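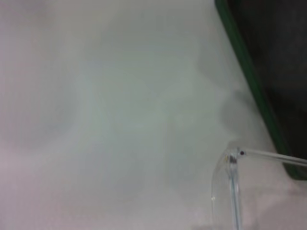 Meinecke's view is that a machine will fold a fitted sheet before it can be trusted with a full sink, and he told me so before I'd even found a chair. He has spent the last couple of years at Flurnden, where they try out robot arms on kitchen and stockroom chores, and he's cheerful about how slow it all is.

"People send me videos," he said. "They say look, it's loading a dishwasher! And I say great, now move the dishwasher."

I asked about clear plastic, the thing I can't find in my own cupboards half the time. He groaned. "Clear stuff is awful. The arm sees whatever is behind it, plus a bit of shine." Their last long run was 2,166 tries at picking up everyday kitchen things, and 1,436 of them went fine. The rest? Lots of lids, he said - lids and thin bags.

So would he have one at home? "On a Sunday, with me standing there, sure." Alone with the good glasses, no way.

Shops are a bit further along, he thinks. Sotero, a small grocery supplier he helps out, has an arm that puts jars of one size on one shelf, and it does 34 an hour. I told him I could beat that (I used to stock shelves!) and he agreed right away. "But you'd want lunch," he said. They're adding a second jar size in July.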